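Support > Plumbing > Kitchen faucets > Closed tickets

Ticket 182: Low flow at kitchen faucet, hot side only
Product line: Fusura pull-down
Opened 8 Oct 2026
2 min read

Reported problem
Hot water at the kitchen faucet has dropped to a thin stream. Cold is normal. The bathroom on the same floor has full pressure on both sides. The house is in Godport, on town water, with a tank heater replaced in January.

Step 1. Shutoff valves
Both valves under the sink were fully open. Closed the hot valve and opened it again. No change.

Step 2. Spray head
Unscrewed the head and soaked the screen in white vinegar overnight. Some grit came out. Cold flow got a little stronger, hot stayed the same. The column and the fittings on it were left alone at this stage.

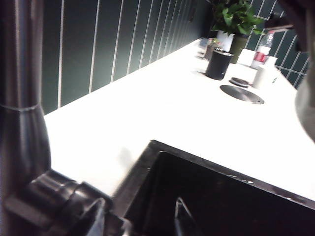
Step 3. Supply hose
Shut off the hot side, disconnected the braided hose at the faucet end and ran it into a bucket. Flow was strong, so the valve and hose are clear. The blockage is past that point, in the faucet body or the cartridge.

Step 4. Cartridge
Pulled the handle and the retaining nut. The hot inlet on the cartridge was packed with white flakes. They did not dissolve in vinegar, so probably not scale. They look like bits of plastic. Rinsed the cartridge, flushed the body with the cartridge out, put it back with a little silicone grease. Hot flow returned to normal.

Seven days later it was down again, by nearly half. Same flakes. Nothing on the cold side. Ran a bucket from the tank drain and found more of them at the bottom.

Wiped down the counter and tile and left the cartridge in for now. Ticket kept open until the source of the flakes is settled.
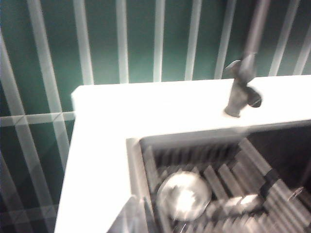
Reply from Lukoševičius
Flakes that vinegar won't touch usually point to a dip tube breaking up inside the heater. If yours went in this January it should be under warranty, so call the installer before you buy a cartridge. Flush the tank after the tube is replaced or you'll be cleaning that inlet again.

Status: dip tube replaced, tank flushed, hot flow steady. Closed.

93 views | 2 comments | 7 shares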